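Our house rules for robots (the sim counts too)

Last updated July 28, 2021

I've been putting off writing this one because rules are boring and I'd much sooner tell you about the fun stuff. But Tullio Lombardi, who shares the Prindska project with me, asked me last week which version of our rules he was supposed to follow, and I found three on my laptop. Three! So I sat down and made it one list, and it's short enough to read over coffee.

Rule one is ours and we're stubborn about it: simulation gets treated like the real apartment. Same speed limits, same stop button, same log. It's so tempting to let the arms fly around in there, and then you carry those habits over to hardware that weighs more than you do.

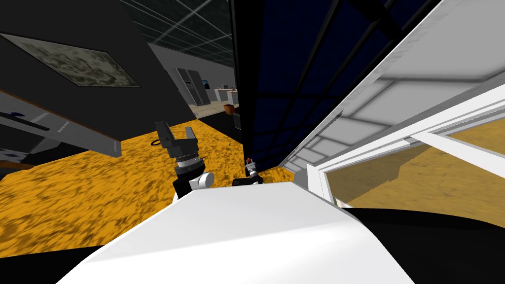 Left gripper open, carpet underneath, cable loop on the floor.

Rule two is about floors. Anything thin and loopy gets written down before the base is allowed to move, even if it's nowhere near the planned path. We used to skip small stuff. Then Carska (our older test build) spent most of a December afternoon dragging a cord in circles, and I changed my mind pretty fast.

Rule three: grippers open and still for 2 seconds before any new task starts. Tullio thinks that's too long. I like being able to look at the fingers and know where we're starting from, and I typed the list, so it stays.

Rule four, stay 35 centimeters away from anything mounted on a wall unless the task is to touch it. Grasso, our planner, will happily cut a corner if you let it.
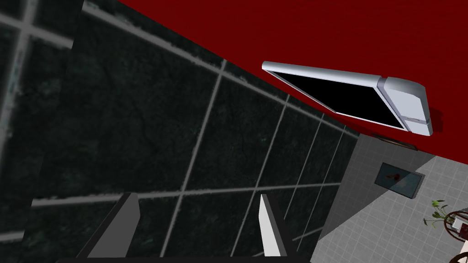

Reading time: 2 minutes

Rule five is the log. Every run gets one, including the silly ones where the view is tipped way over and you can't tell floor from wall at first glance. We're at almost 900 entries now (I know, I know) and I still go back and read the old ones.

If you have your own list, please send it, I love stealing good ideas!

Comments (3)

Agata Guerra: We do 5 seconds on the grippers at Takano, so tell Tullio he has it easy.

Tullio Lombardi: I have been told.

marlo_b: Do you log the runs you stop by hand too, or just the finished ones?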